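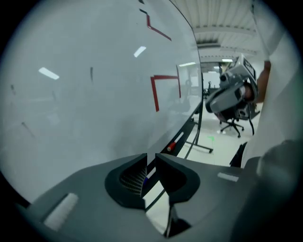 The rules should fit on one page, says Kyrylo Yurchenko, and if they don't you cut until they do. Two pages and people read the first one. Four pages and they ask a friend.

He has the page with him when we talk. Both sides, it has to be said. Small type on the back.

It's the house standard at Strebel for collecting with hand-held grippers, and it has been doing the rounds. A lab in Gredau runs on a copy of it. Flivolden took it, changed the order, put their own name on top. Yurchenko doesn't mind. He minds that they dropped rule 6.

Rule 6 is the one about stopping. Any person in the room can call a halt, no reason needed, and the take is thrown out. Flivolden's managers thought it would be abused. In the first month at Strebel it was used 14 times, and Yurchenko went through the log and could not find one he'd have argued with. A sore wrist. A door left open. Somebody unsure which task they were supposed to be on.

Robot safety has shelves of paper behind it. Fences, light curtains, speed limits, who holds the key. Fine. Then the arm leaves the picture and a person walks around with the gripper in their hand, teaching by doing, and most of the paper stops applying. What you have left is cables, floors, tired forearms, and data that may or may not be worth keeping. Everybody writes their own rules. Alot of them are bad.

So what does a decent set look like? I read five of them for this piece. They overlap more than their authors think.

Cables first. The grippers at the whiteboard each have a black cable hanging off them, and a cable that goes toward the floor is something a foot can find. Strebel's rule: you know where yours is before you lift the tool, and you don't step back without looking. Gredau goes further and wants a second person watching feet on any task done standing up. Costs money. They do it anyway.

Then furniture. Chairs on casters get a whole paragraph in the Flivolden text, the best paragraph in it. A chair that isn't part of the task is either pushed out of reach or its position is written down. Pick one, stick with it for the session. There's a black one behind the second gripper up top, and a practised eye goes straight to it. Mine does now.

Surfaces. Glossy whiteboards are a pain – ceiling lights sit in them like extra lamps, and a camera has no idea they're reflections. Some teams ban gloss outright. Yurchenko thinks that's silly, the world has shiny things in it and the machine will meet them. His line is that you keep the glare and you log which lights were on. Same with smudges. Old marker traces stay on the board unless the task sheet says to clean it, and if it's cleaned halfway through a session, you note the take number.

Tape is where the standards really split. Red strips across a board, a bit of green on the floor – every room has tape, and no two rooms mean the same by it. Bunodcombe, which sells audits to this sort of outfit, asks for a color key posted at the door. When they went through one client's archive, 895 takes had to be set aside over tape that had been moved and never written up. Nobody had done anything dangerous. Just no key, and two shifts with diffrent ideas.

The Strebel page wants three lines for every tape color: what it's for, who may move it, when it was last checked. Takes a minute.

People in view. Awkward one. Working in pairs means you catch each other, a sleeve, a forearm, the other person's gripper with its square marker plate. Gredau asks for written consent at hiring and again each October. Strebel asks at the start of every session, out loud, and anyone passing through the open office behind gets asked as well or gets cut. I prefer Strebel's. Slower, sure. But consent you gave last fall for a job you barely remember isn't worth much, and people change their minds.

And the hands. A gripper doesn't weigh a lot until you've held it out in front of you all morning. The page says 18 minutes, then put it down. Why 18? Yurchenko tried longer and the grip got sloppy, tried shorter and people ignored the timer. No science in it, he admits, and he would like somebody to do some.

What's missing, from all five: anything on who answers when the rules aren't followed. Bunodcombe has a form. The rest have a sentence about being responsible. Yurchenko is drafting something for the next version, wants it to cover supervisors before it covers operators, expects to have a fight about it.

It'll have to go on the back of the page. There's some room left under the bit about batteries.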